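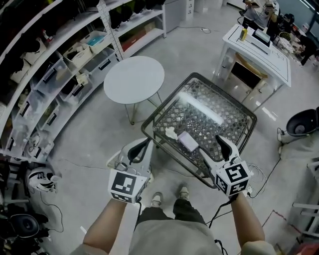

Call for Participants: Home and Workplace Trials of the Briro Handheld Gripper Kit

Mitura is seeking adult participants for a structured trial of the Briro kit at its Gindotdale site. Briro is a pair of handheld grippers with which a person carries out ordinary tasks so that the movements can be recorded and later used to teach a robot arm. The kit is offered to research laboratories, training centers and small manufacturers. Before the next version goes on sale, Mitura wishes to learn how well it serves people who have never used such equipment.

No technical background is required. Applications from people who work with their hands, in kitchens, laundries, stockrooms, repair shops or care homes, are especially welcome. People who work mostly at a desk are also encouraged to apply.

About the trial

The trial will run through July. Each participant attends five sessions, normally on separate days. A session lasts two hours, including a welcome period, short practice, recorded work and a closing questionnaire. Morning sessions begin at 9:00 a.m. and afternoon sessions at 1:30 p.m. Participants may state a preference, and Mitura will try to respect it, although the final schedule depends on the number of places filled.

Participants hold one gripper in each hand and work at tables of different heights and surfaces, including glass. Tasks are drawn from daily life: picking up a small box and setting it down elsewhere, moving a tissue, sorting items into storage bins, opening and closing drawers, and clearing a table. Each task is repeated several times with small changes in the starting position of the objects. The grippers carry printed marker blocks, which must remain uncovered while recording is in progress. Staff will show each participant how to hold the grippers so that sleeves and wrists stay clear of the markers.

There is no target speed. Participants are asked to work at a pace they could keep up comfortably, and an attempt in which an object is dropped is still useful to the trial. Staff may ask for a task to be repeated but will not rate any participant's skill.

What is being assessed

The trial assesses the kit. Mitura is interested in the weight and balance of the grippers over a full session, the shape of the handles, the placement of cables, and the clarity of the printed quick-start guide. Participants will set up the kit from the guide alone at their first session and again at their last - the difference between the two is one of the main measures of the trial. Comments on discomfort, confusing wording or awkward movements are wanted in full, including comments that a participant may think too minor to mention.

A second part of the trial concerns Jin, the companion software that shows whether a recording is complete. Participants will use Jin on a tablet supplied by Mitura and will be asked to find and repeat recordings that the software has marked as unusable.

Who may apply

Applicants must:

be 18 years of age or older;
be able to stand for periods of 20 minutes, with seated breaks between them;
have use of both hands, with or without a brace or support;
be able to read and follow written instructions in English;
be available for all five sessions.

Left-handed applicants are particularly sought, as are applicants with small or large hands. Glasses and hearing aids do not present any difficulty. Applicants with a recent injury to the hand, wrist, elbow or shoulder should mention it on the form so that suitable tasks can be chosen.

Current employees of Mitura, and members of their households, are not eligible.

Payment and expenses

Participants receive $98 for each completed session, paid at the end of the week in which the session takes place. A participant who withdraws partway through a session will be paid for that session in full. Those who complete all five sessions receive a further $200. Parking at the site is free, and bus fares within Gindotdale will be refunded on presentation of a ticket or receipt.

Clothing and conduct on site

Flat, closed shoes are required. Tops should have sleeves that fit closely or can be rolled up, and loose bracelets and large rings should be removed before recording. Several activities may take place in the same room at one time, and participants are asked to remain in their assigned area and to step over or around floor cables with care. Lockers are provided for bags and phones.

Recording and privacy

Sessions are recorded by cameras and by sensors in the equipment. Recordings may show a participant's hands, arms, clothing and shoes, and may include other people present in the room. Faces are blurred before any recording is stored for long-term use. Names and contact details are kept apart from the recordings at all times. A consent form will be sent with the offer of a place and must be signed before the first session. Participants may withdraw consent until the close of the trial, and their recordings will then be deleted.

How to apply

Application forms are available at the Mitura reception desk in Gindotdale or may be requested by mail. Please quote reference 2861 on the form and on any letter. Forms should reach Mitura by the end of June. All applicants will receive a reply, and those offered a place will be given a choice of session times. Applicants who need the form in large print, or who wish to see the room before applying, should say so when making their request.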